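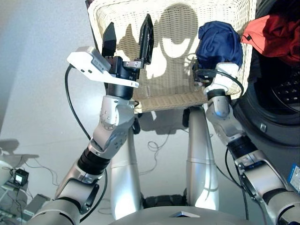

White wicker basket

Musty closet, what am I missing?

Posted by Raluca Mihăilă in Home & Cleaning

Moved into unit 417 at the Tierney in May and the hall closet smells like an old basement. Towels, spare sheets, winter coats, a couple of wicker baskets with hats and gloves. Everything that goes in clean comes out smelling like a tent. Building is old, closet backs onto the bathroom on one side and an outside wall on the other. No window obviously, no vent, solid door.

Things I tried so far:
Box of baking soda on the shelf. Nothing.
Two tubs of the Rilar crystals, the kind that turn to liquid. They filled up fast, smell went down a little, came back in a week.
Washed all the towels with vinegar. Fine until they went back in.
Left the door open for a weekend, better but the cat gets in and sleeps on the coats.

Don't see any mold on the walls. Paint looks newish. Floor is old wood with a gap along the back where the baseboard doesnt quite meet. Landlord says "closets smell like closets."

Do I keep buying crystals or is there somthing I should be doing first? Can't spend a lot. Also do the baskets need to go? My sister says wicker holds smell forever and I like mine.

pinelot

Empty it. All of it, down to the floor. You can't figure out a closet that's full.

Then get one of those cheap humidity meters and leave it in there overnight with the door shut. Mine was in the 70s and the hallway was in the 50s, so the damp was coming from the closet itself. If yours matches the rest of the apartment, the smell is probably in the stuff or the paint or the shelf paper. Is there shelf paper? Pull it up. Mine had three layers of the stuff and the bottom one was gray and fuzzy.

If it reads high, check the bathroom side. Feel the wall low down right after someone takes a long shower. Cold and clammy is bad, soft is worse. Soft means tell the landlord in writing, with pictures, and don't let him do the closets smell like closets thing again. A slow leak behind a tub can go on for years.

Outside wall side, just don't push things up against it. Leave a hand's width. Coats jammed on a cold wall will get musty in any building.

Wicker: take it outside, brush it with a dry stiff brush, then wipe with half water half white vinegar, cloth wrung out so it's barely damp. Sun for an afternoon, flip it over, another afternoon. Don't soak it. Painted ones, try a spot on the bottom first. If it still stinks after two rounds of that I'd give up on it but most of mine came back fine.

deb_in_the_back

crystals are a waste of money imo. get a small dehumidifer, I have the Bikusell one, ran it 9 days straight in a closet and it was done. you do have to dump the tank

marlowe16

Agree with pinelot about the meter, not so sure about running a machine for days in a shut closet full of coats. Leave the door cracked and keep fabric away from it. Rig up a baby gate for the cat maybe.

Couple more things. Wash the walls and ceiling before anything goes back, people always skip the ceiling. Plain dish soap and warm water, then a dry towel, then a fan pointed in for a day. That gap at the baseboard, get a flashlight on it. Ours had a wad of old carpet pad stuffed in there and that was the whole smell. Caulk after, not before!!

And make sure the towels are really dry. Ours come out of the machine feeling dry and the hems are still damp. Run them 16 minutes longer, let them sit out folded till bedtime, then put away.

Raluca Mihăilă

Ok there IS shelf paper. Two layers. Ordering a meter tonight, will pull the paper this weekend and look in the gap. Baskets are going out on the balcony. Thanks all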